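About Multulia

By Niloufar Golestani
November

Multulia is a reader-funded news outlet covering water, land use and climate in Denton and the districts around it. We publish online every weekday morning and put out a printed edition once a season. We carry no advertising and take no money from political parties, mining companies or irrigators.

We started with 2 people and a borrowed desk in the back of the Rahimi building. Sabine Sauerland had spent years reporting on local councils and wanted to follow one subject properly. Ravinder Thibodeau had worked in river management and could read a groundwater licence. Their first story was on bore levels west of town. It ran to four parts and is still the one we get the most mail about.

What we cover

Most of our reporting is on how decisions about water get made and who lives with them. That includes dam releases, town supply, drought payments, farm sales and the places people move to when a district dries out. We also report on energy and local industry where it bears on the same questions. Bijan Alipour covers industry and work. Ardalan Pakzad covers council and the courts.
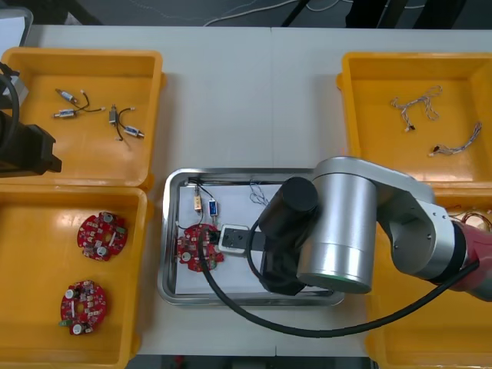
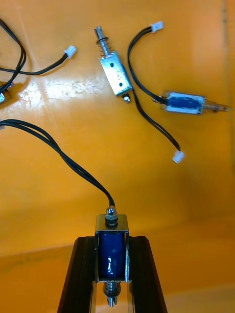 How we are paid for

Last financial year we had 228 monthly supporters, up from 222 the year before. Their payments cover wages and rent. One-off gifts go into a separate travel fund, which pays for fuel and accommodation when a story is a long way from the office. A small grant from the Flurkora Trust paid for our records archive, where readers can look up more than 60 licences and council papers we have obtained. The trust has no say in what we publish and does not see stories beforehand.

We list every gift over the disclosure limit on our funding page, with the donor's name. If a donor wants to stay anonymous above that limit, we return the money.

Corrections

If we get something wrong, we fix it and put a note at the top of the story saying what changed. Write to the editor with the headline and the line you think is in error. Sabine reads these herself and will answer you whether or not we make a change.

Contact and visits

The office is upstairs in the Rahimi building, Denton. The door on the lane is open from 9 am to 4 pm on weekdays. If you have documents to give us, bring copies and keep the originals at home. We can also meet you elsewhere if you would sooner not be seen coming in.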